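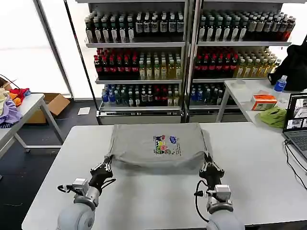
4. Reopened Tickets After a Change of Maintenance Team

Home Issues Authors Archive Contact

Filed under: Software Maintenance and Support

February | Wendy Mellor and Wendy Horrocks

Figure 4. Gray cloth bag with a printed graphic, held at its two near corners by grippers on a white table.

4.1 Material

The tickets in this section come from three companies which gave the maintenance of a business application to a different team while the application was in daily use. In Cikora the new team was in the same building. In Neditz it was in another office of the same company, and in Melnyk it was a contractor. We took every ticket closed in the half year before the handover and in the half year after it. When duplicates and empty tickets were removed, 1,707 tickets remained.

A ticket is counted as reopened if its status went from closed to any open status at least one time. We did not try to separate the tickets which were reopened by mistake. In Neditz the support desk has the habit to reopen a ticket only for adding a comment, and the status goes back to closed in the same hour. Such tickets were removed by a simple rule on the time between the two changes. The rule was checked by hand for one month of the data and we found it acceptable, although it also removes a few real cases where the fix was very quick.

The export from Melnyk gave us more work than the two others. The ticket system was replaced shortly before the handover, and the old tickets were imported with the import date as their creation date. For these tickets the creation date was taken from the first e-mail in the thread, when there was one. The closing date was imported correctly, so the division into before and after is not affected.

4.2 Reading of the reopened tickets

Both authors read all reopened tickets of the second half year, 114 in total. Each author gave one main cause to each ticket, without seeing the choice of the other. The list of causes was taken from our pilot study in Gostley and was changed once during the reading, when we divided "wrong fix" into "fix does not solve the reported problem" and "fix breaks another function". After this change we started the reading again from the first ticket.

We disagreed on 32 tickets. Most of these disagreements were between "missing requirement" and "fix does not solve the reported problem", and it is easy to see why. A user writes that the monthly report is wrong. The developer corrects a rounding error and closes the ticket. The user opens it again and explains that the report must also include the canceled orders. If this was a requirement from the beginning, the fix was not complete. If the user thought of it only later, it is a new wish in an old ticket. The text of the ticket does not always tell which one is true. We discussed every such case until we had a common answer, and where the text was not sufficient we asked the product owner.

4.3 What we observed

The largest group of causes was knowledge that the old team had and did not write down. This was expected from earlier sections. Less expected for us was the kind of knowledge. The developers of the new teams could understand the code quite well, and in the interviews they seldom complained about it. They complained about the environment of the code: which customer still uses the old import format, which nightly job must not be stopped before the accounting job is finished, who must be called before a database column is renamed.

In Melnyk one settings file has more than 3,000 lines. The contractor received it together with a document that describes the meaning of each parameter. The document is correct, as far as we could check. However, it does not say which parameters are changed together, and several reopened tickets come from a change where one parameter was updated and its partner was forgotten. A member of the old team told us that "everybody knew the pairs." Later the contractor wrote the pairs as comments in the file.

In Cikora the old team was still reachable, and the new developers could walk to the next floor and ask. The reopened tickets in this company are fewer in the first weeks and become more frequent later, when two members of the old team moved to another project. We want to be careful with this observation. The same period includes a larger release, and the tickets which belong to the release cannot be separated completely from the others.

Neditz had a fixed handover meeting every Monday, where open tickets were discussed by both teams. The meeting was stopped when the handover was officially finished. According to the new team lead it was stopped too early, while the former team lead considered it too long already. The ticket data give no clear support to either of them.

4.4 Limits

The three companies are small and all applications are internal. Mobile applications with a public store release may behave differently, for a user who is not satisfied there will often write a review and never open a ticket. We also have no measure of how difficult each ticket was. The priority field was considered for this purpose, but in Cikora almost every ticket has the priority "high", and we left it out of the analysis.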